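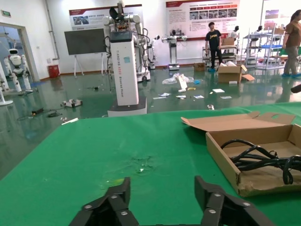

Unit 4: Recording a Cable Sorting Task by Remote Control

Instructor: Dayana Medrano
Lab lead: Damir Georgiou
Handout revised September 21, 2020

The task is to move cables between two open cardboard boxes on the green cloth. You drive both arms from the Stira station. The arms copy your hands, and the software saves joint angles, gripper opening and all camera views together. One run from start to stop is called a demonstration. Each pair records 100 of them.

Black cables are hard to tell apart in a pile. Before you close the gripper, check the wrist view and pick out one cord or one plug.

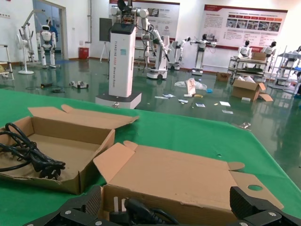 Figure 4.1. Wrist view with both boxes on the table.

Procedure

1. Open both grippers and bring the arms to the start pose.
2. Press record. Wait one second before you move.
3. Reach in from above with the arm nearer the cable. Keep the other arm clear of the box walls.
4. Grip the cord close to the plug if you can. Lift slowly. If a second cable comes up with it, lower both and try again in the same run.
5. Place the cable, open the gripper, back away, and stop.

Any run longer than 90 seconds is thrown out. Small fumbles are fine to keep, and a corrected grasp is useful in training. A collision with the table is a failed run and should be marked as one.
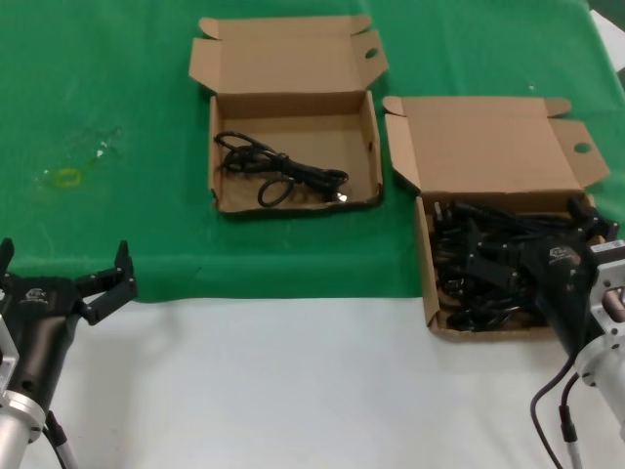
Vary the start as you go. Shift a box a little, turn it, or change how the cables lie, and write the change in the log. The July set has 1639 demonstrations, and too many of them begin from the same layout.

Reading for next time: the Trimico notes on labeling, sections 1 and 2. Logs go in the Lostis folder before you leave the lab.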